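Offene Höfe in Rorkitz: ein Tag zwischen Campern und Wohnmobilen

21.07.2022 – von der Reiseredaktion

Eigentlich wollten wir nur kurz vorbeischauen. Der Ausbaubetrieb Lungu in Rorkitz hatte zum Tag der offenen Tür geladen, und weil wir ohnehin auf dem Rückweg vom See waren und die Kinder nach einem Eis verlangten (es gab dann auch eines, dazu später), sind wir von der Landstraße abgebogen und dem handgemalten Schild gefolgt. Aus dem kurzen Besuch wurde ein ganzer Nachmittag, und ich muss sagen, dass ich selten so gern zwischen abgestellten Fahrzeugen herumgelaufen bin.

Der Betrieb liegt hinter dem alten Sägewerk, man fährt erst an den Gärten vorbei und denkt schon, man sei falsch, und dann öffnet sich der Hof doch noch. Rund 100 Besucher werden es im Laufe des Tages gewesen sein, viele mit dem eigenen Wagen, manche auch nur mit dem Fahrrad und einem großen Traum. Unter den Linden standen Bierbänke, es roch nach Kaffee und frisch gesägtem Holz, und am Tor bekam jeder einen Laufzettel mit den sechs Stationen, die man in beliebiger Reihenfolge besuchen durfte.

Wir haben in der Schreinerei angefangen. Dort werden die Möbel für die Ausbauten zugeschnitten, und man durfte selbst einmal eine Kante schleifen und mit dem Daumen darüberfahren. Meine Tochter hat das so lange gemacht, bis hinter uns eine kleine Schlange entstanden war. Auf einem Tisch lagen Muster von Griffen und Scharnieren, die man auf- und zuklappen konnte, und an der Wand hing ein Grundriss, auf dem mit Klebeband die Innenmaße eines Kastenwagens auf den Boden übertragen waren. Da stellt man sich dann hinein, streckt die Arme aus und begreift ziemlich schnell, wie wenig Platz das ist und wie viel trotzdem hineinpassen soll.

Danach ging es in die Polsterei, und hier wäre ich am liebsten geblieben. Zwei lange Zuschneidetische, eine schwere Nähmaschine, dazu Regale voller Stoffballen bis unter die Decke. Man erklärte uns, warum eine Wandpolsterung in einem kleinen Wagen so viel ausmacht: Es wird leiser, man lehnt sich gern an, und im Februar, wenn die Wintercamper unterwegs sind, fasst man morgens nicht gleich auf kaltes Blech. Ich hatte Polster immer für eine Frage des Geschmacks gehalten und habe mich gern eines Besseren belehren lassen.

Zwischendurch also das Eis, beim Wagen von Sumis, die mit Holunder und Buttermilch angereist waren. Der Holunder war großartig, die Buttermilch ein wenig süß für mich, aber da gehen die Meinungen in unserer Familie auseinander. Neben dem Eiswagen stand eine Kiste mit Stoffresten, aus der man sich bedienen konnte, gegen eine Spende für den Kindergarten im Ort. Wir haben natürlich viel zu viel mitgenommen.

Am längsten hielten wir uns schließlich in der hinteren Halle auf. Drei Fahrzeuge waren dort zum Hineinklettern offen, vom schlichten Wochenendwagen bis zum größeren Modell, das hier im Haus Vuren heißt. Man zog die Schuhe aus und durfte sich überall hinsetzen, auch auf die Betten, und niemand drängelte. Im Vuren saßen wir bestimmt eine Viertelstunde und redeten mit einem Ehepaar aus dem Nachbardorf über Stellplätze, Mücken und die Frage, wie dunkel es zum Schlafen sein muss.

Denn das war das Thema, das mich an diesem Tag am meisten beschäftigt hat – das Licht. Wer schon einmal im Hochsommer in einem Wagen ohne ordentliche Verdunkelung übernachtet hat, der weiß, dass man um fünf Uhr wach ist, ob man will oder nicht. Ein blauer Sonnenschutz aus Fleece, ringsum schmal schwarz eingefasst und vor einem Seitenfenster angebracht, hatte es mir gleich angetan, zumal er neben der beigen gepolsterten Wand so freundlich aussah. Unserer zu Hause ist silbern und knistert bei jeder Berührung, und gemütlich hat den noch keiner gefunden.
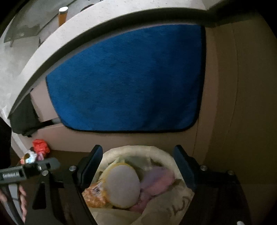
Überhaupt fragten erstaunlich viele Besucher nach solchen Kleinigkeiten, viel mehr als nach Motor oder Solaranlage. Wie wäscht man Fleece, ohne dass er verfilzt? (Kühl und ohne Weichspüler, hieß es, und danach im Liegen trocknen lassen.) Wie nimmt man bei einem schrägen Fenster Maß? Dafür gab es einen guten Rat: eine Schablone aus Packpapier, an den Ecken rund geschnitten, und dann lieber etwas größer zugeben als zu knapp. Ich habe mir das auf die Rückseite des Laufzettels geschrieben und will es noch in diesem Sommer an unserem alten Bus ausprobieren, Stoffreste haben wir ja nun genug.

Gegen Abend wurde am Tor noch die Verlosung abgehalten. 1000 Lose soll es gegeben haben, wir hatten drei davon und haben eine Emailletasse gewonnen, über die sich mein Mann mehr freut, als er zugibt. Wer selbst hinmöchte: Parken kann man auf der Wiese am Sägewerk, von dort sind es nur ein paar Schritte. Feste Schuhe sind auf dem Schotter angenehm, und für die Halle zieht man am besten Socken ohne Löcher an. Den nächsten Termin gibt der Betrieb am Tor und im Schaukasten an der Bushaltestelle bekannt.

Kommentare

wiesenstellplatz: Danke für den schönen Bericht! Wir waren vormittags da, da war die Polsterei noch ganz leer und man konnte in Ruhe fragen. Den Trick mit dem Packpapier kann ich bestätigen, so haben wir es bei unserem Heckfenster auch gemacht.

Busfahrerin_68: Hält so ein Fleece denn auch die Hitze ab oder nur das Licht? Bei uns steht der Wagen im Sommer leider immer in der prallen Sonne.

kastenwagenkurt: Das Holundereis war wirklich das beste seit Langem. Bei der Buttermilch bin ich anderer Meinung als Sie, die fand ich genau richtig :-)

Kontakt zur Redaktion | © Reiseredaktion, alle Rechte vorbehalten | Nach oben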